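4. The table, the pad, and what we learned from living with them

I should say up front that this is the section I most wanted to write and the one Eliécer Pacheco kept telling me to shorten. It is about a work surface. We spent a whole August thinking about tabletops and what people put on them, and I came out of it with more opinions than I went in with, so bear with me.
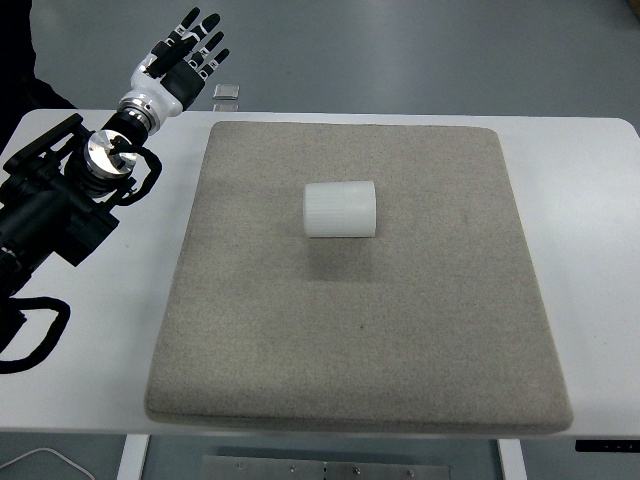 Figure 3. White table with rounded corners and a thick gray felt pad covering most of the top. A strip of bare tabletop is left at each side and along the front.

4.1 Why cover a table at all

The question we started with was pretty plain. People who sort, fold or handle small things at a table all day complain about the table. They complain about the noise, they complain about the shine, and they complain that anything small skates away from them the second they let go. In the Rolska interviews (see section 2) these came up again and again, usually before we had asked about the furniture. One person told us she had been working on top of a folded bath towel for years and had never mentioned it to her manager, and she seemed a little embarrassed to be mentioning it to me!

So we tried coverings. We had 11 of them by the end, most bought, a couple sewn by Tarun Gautam on his mother's machine. They went from a thin cotton cloth up to the big felt pad in Figure 3, which we ended up calling Tetano after the name scribbled on the delivery slip. I'll use that name from now on.

4.2 How we set things up

Every covering went on the same kind of table, a plain white one with rounded corners. White was Tarun's choice. I wanted wood, he said wood grain would make the small items harder to spot and muddy the comparison, and after a day of losing beige buttons on my own kitchen table I gave in.

We had 35 people take part. Each of them did the same sorting job (buttons, paper clips, folded cards, a few coins) on 3 coverings and once on the bare table, in an order we shuffled. Each turn ran until the tray was empty. Afterward we sat down with them and talked, and these talks ended up being longer than the sorting. I let them run. Eliécer, who was transcribing, had a different view of this.

We also asked everyone to place the covering themselves before they started. This was a late addition to the plan and I'm so glad we made it, because where people put the thing was at least as interesting as what they said about it.

4.3 Where the pad goes

We expected people to line the pad up with the front edge of the table, the way you would with a desk blotter. Very few did. Most pushed it toward the back and kept a narrow margin of bare table in front, pretty much the arrangement in Figure 3, with the pad centered left to right and a white strip showing on either side. When we asked about it, the answers were all over the place. Some wanted a hard edge to lean their wrists on. Some said it just looked right. One man said he did not want to be the person who knocked the whole thing into his lap.

The side strips got used too — far more than I would have guessed. People parked things there. Cups, glasses cases, the sheet of instructions, a phone turned face down. The felt was for work and the white bits were for everything else, and participants kept to this division without any prompting from us. On the coverings that reached all the way to the sides, the same objects ended up on the floor or on a neighboring chair, and several people asked if they could fold a corner back.

This makes me think that a pad a bit smaller than its table is the better buy, even when the bigger one costs the same. I had assumed the opposite when I was ordering them.

4.4 Thickness

Tetano is thick, closer to a cushion than a cloth, and its edges are a little soft and rounded. Opinions split. People who liked it talked about their hands: they could press down on a coin, tip it up and get a finger under it, and they found this hard to do on the bare table. People who disliked it talked about the edge. A folded card slid sideways off the pad has a small drop to make, and a few participants found the step annoying every single time.

The thin cotton had no step to speak of, but it wrinkled, and buttons hid in the wrinkles. The Sesa mat, our middle option, stayed flat and was nobody's favorite and nobody's least favorite. I have one at home now.

4.5 Color and speckle

We did not set out to study color, and I wish we had. The gray felt has a speckled look, and participants disagreed about whether this helped. Coins were the trouble spot. Two people suggested a plain dark green, like a card table, and Nurmi's earlier notes on sewing rooms say something similar. If we do this again we will order the same pad in at least two colors and keep the thickness fixed.

4.6 Some limits

All of our tables were the same height, and our tallest participants let us know about it. The sessions were short, so we can't say anything about how felt wears over months of use, or what it looks like after someone spills coffee on it (we banned coffee, which was unpopular). The two homemade coverings were also a little uneven along the seams — sorry, Tarun — and I would treat the comments about those with some care. The full list of comments, lightly trimmed, is in the appendix.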